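Remote Pilot and Airspace Compliance Officer
Hovano Aerial Services – full time, permanent

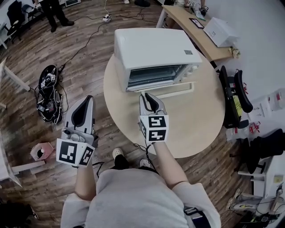

Hovano Aerial Services is looking for a remote pilot who is as comfortable with paperwork as with flying. The position is split between field operations and airspace compliance, and it suits someone who already knows the rules for drones in controlled airspace and near restricted sites.

We inspect and map infrastructure for councils, water utilities and port operators. Much of our flying takes place near aerodromes, correctional facilities and emergency service bases, where approvals can take longer than the flight itself. Last financial year we completed 1,401 flights. We have 38 staff across two offices, and this role is based at our Telley depot.

The position has been created because our work close to restricted sites has grown. Several site owners are now putting in drone detection equipment, and they want to know in advance whose aircraft is overhead, who is flying it and how to reach that person. You would be the one who gives them that information.

What you will do

Plan and fly inspection and survey jobs with multirotor aircraft, usually as part of a two-person crew.
Prepare airspace applications and keep track of their conditions and expiry dates.
Notify site owners, control towers and local police before flights where an approval requires it.
Keep aircraft registrations, maintenance logs and pilot records up to date in Tosteck, our job management system.
Write up incidents and near misses and follow them through until they are closed.
Read proposed changes to drone legislation and tell the operations manager in plain words what they mean for our jobs.
Help train new crew members in site procedures.

Time is divided fairly evenly between the field and the office, although August to November is heavier on field work. Expect some early starts and up to six nights away a month. We pay for travel and meals and provide a vehicle.

What you will need

A current remote pilot licence.
At least 100 logged hours on multirotor aircraft as pilot in command.
An aeronautical radio operator certificate.
3 years' experience in aviation, surveying, utilities or a similar field.
A full driver's licence.
Clear written English. You will be writing to people who do not fly and who may be wary of drones over their site.

Experience with airspace applications is an advantage, as is time spent in an air traffic, defence or policing role. A degree is not required.

The successful applicant will need a national police check and, for port work, a maritime security identification card. We will organise and pay for both. Some clients run their own checks as well, and these can take several weeks.

Pay and conditions

Salary depends on experience and will be discussed at interview. Superannuation is paid on top. You will have five weeks of annual leave, and time worked on weekends is either paid at penalty rates or taken as time in lieu – your choice. We cover licence renewals and one outside training course a year.

How to apply

Send a resume, a copy of your licence and a summary of your flight hours by aircraft type through the careers page on the Hovano website. Please include a cover letter of no more than one page, describing a job you planned in controlled or restricted airspace and the approvals it needed.

Shortlisted applicants will be asked to a 45-minute interview and a short practical flight at our Wei Road field. Aircraft will be supplied. Tell us when you apply if you need any adjustments for either part.

You must have the right to work in Australia. Recruitment agencies are asked not to contact us about this role.

Advertised September 23, 2022. The position will stay open until filled.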